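Purkberg toy library wins its parking fight, loses its parking

October 12, 2024

Purkberg's toy library will stay in the old Drolton Street bank for another two years, after councillors agreed to renew its lease on the condition that it stop using the laneway as a car park. The laneway, it was noted at length, is a laneway.

The matter first came before council in May, when the neighbouring dry cleaner complained of prams, a wagon and on one occasion a fibreglass cubby house blocking its rear door. What followed was five months of correspondence, most of it polite. Council's traffic report ran to 30 pages and recommended a sign.

The sign is up. It says No Standing, and has already been backed into.

Under the new terms, families returning bulky items will have two short-stay spots on Hurkia Parade, a brisk walk away and uphill. Anyone who has carried a plastic slide up Hurkia Parade in a northerly will know how this is likely to go.

"We asked for four spots and they met us in the middle, which is a funny place to find the middle," said library coordinator Natalia Hinojosa. "But we've got a roof, and the vault is still the best spot in town for the drum kits."

Councillor Hubert Sowa, who moved the motion, called it a sensible outcome for all parties. He declined to say whether he would be returning his grandson's pedal tractor by way of the laneway, as he was seen doing last month.

The dry cleaner, Borkowska's, said it had nothing against toys.

Membership fees won't change, and neither will late fees, which are still paid in coins through the old teller's window. The library is open as usual over the school holidays, and borrowers are asked to check under the couch before bringing sets back. Building blocks are the worst offenders. The chunky plastic ones in red, yellow-orange and green are at least hard to miss on a beige tabletop, though carpet is another matter, as most parents have established barefoot. Missing pieces can be dropped through the night deposit slot.

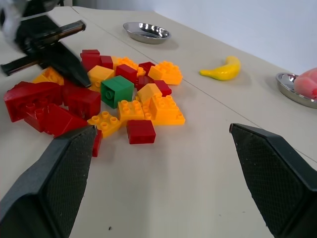
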